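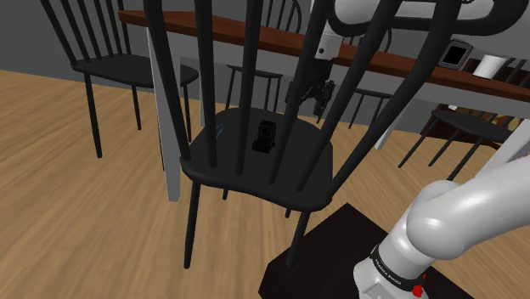

Fish finder loses bottom reading above idle speed

Status: Resolved
Opened: Saturday, June 6, 2026
Unit: Tierney 8 sonar, transom-mount transducer
Water: Budham Reservoir, Wusoncombe arm

Problem
Depth reads correctly at rest and at trolling speed. Once the boat comes up on plane, the depth number flashes and the screen fills with vertical noise. Reading returns within 3 seconds of throttling down. Water temperature stays steady at 72 throughout.

Checked first
Battery voltage normal with the outboard running. Power plug reseated, no corrosion on the pins. Software current. Sensitivity lowered from 100 percent to auto, no change. Trolling motor disconnected, no change — electrical interference ruled out on that side.

Test 1
Engine revved in neutral at the Britden ramp, boat tied off. Bottom held clean at all throttle settings. Fault follows boat speed, so ignition noise is unlikely.

Test 2
Transducer inspected on the trailer. Bracket sits directly behind a hull strake, face slightly above the bottom of the transom and tilted nose up. Turbulent water off the strake would pass straight over the face.

Fix
Bracket moved toward the centerline, clear of the strake and still well away from the prop. Face lowered just below the hull and leveled. Old screw holes filled with marine sealant.

Result
Bottom holds on plane across the main lake. Brief dropout in tight turns to starboard, which the manual lists as normal for this mount.

Follow-up
Recheck bracket bolts in September before the walleye move shallow. Reopen this ticket if the dropout shows up on a straight run.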